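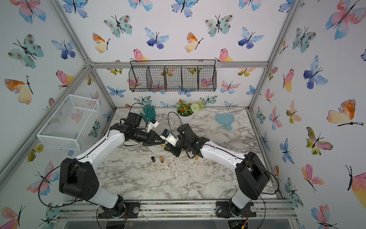

A deposit on drink containers is a simple instrument. The buyer pays a small sum at the register and gets it back when the empty container is returned. The council in Prisholm adopted such a rule in May and left out glass. I think that was a mistake, and the reasons given for it do not hold up well.

The rule as passed covers plastic bottles and metal cans. Glass bottles stay in the curbside bin. The council's paper gives two grounds: glass is heavy, so return points would need stronger floors and more frequent pickups, and glass was already being collected at the curb. Both statements are correct. Neither one answers the question of what happens to the glass after it is collected.

Curbside glass in Prisholm goes into the same truck as paper and cans. It breaks on the way. Broken glass of mixed colors is hard to sort and most bottle makers will not take it. The town's own waste report lists 3918 tons of glass collected in the last full year and records the greater part of it as "recovered for construction use." In plain terms, it was crushed and laid under roads. The report counts this as recycling. A crushed bottle under a road saves some gravel. It does not save the energy needed to make the next bottle, and that energy was the reason for collecting glass in the first place.

A deposit changes the condition in which the material arrives. People bring back whole bottles because a broken one pays nothing. Whole bottles can be sorted by color at low cost, and the stronger ones can be washed and filled again.

Usel is the nearest case for comparison. It is a smaller town with 106 return points, most of them in grocery stores, and glass has been part of its deposit rule from the start. Its reports separate bottles refilled, bottles melted, and glass crushed for other uses. Prisholm's report has one line for all three. Until that line is split, the town cannot say whether its present system works, and neither can anyone who defends it.
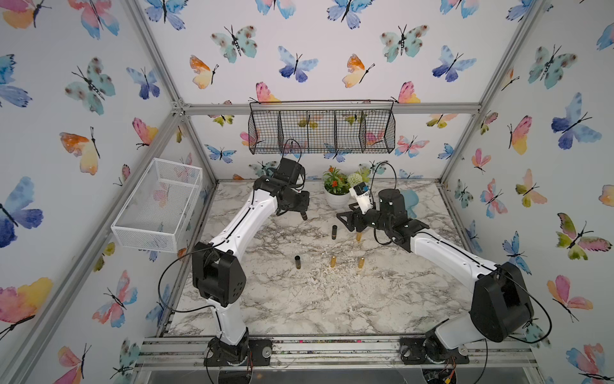 The weight argument deserves a fair reading. Annick Brunet, who wrote the cost section of the council's paper, estimated that adding glass would raise the price of pickups by a wide margin. I have no quarrel with her arithmetic. The estimate assumes that every return point would be emptied by a separate truck on a fixed schedule. Stores already receive full bottles by truck, and those trucks often leave with space in them. In Usel the delivery company, Lacroix, carries empty crates back to its depot on the same trip. The paper does not price that arrangement at all.

There is also the matter of who pays. Under the curbside system the cost of handling glass falls on every household through the waste fee, including households that buy very little in glass. Under a deposit system, the money from unreturned containers stays in the fund and pays part of the cost. A person who throws a bottle in a ditch pays for it. I consider that a better arrangement than the present one.

Small stores have a real objection. A shop with one back room cannot store crates of empties for a week. The rule could exempt shops below a set floor area, as long as there is a larger return point within 2 miles. Rostov did this when its deposit rule was extended to glass, and it gave the remaining stores 3 months to prepare.

The council is due to review the rule after its first year. The review should include a separate count of what becomes of curbside glass, a price for return trips on delivery trucks, and a draft exemption for small shops. The first of these could begin now. It requires a change to one form, and the sorting plant already has most of the numbers.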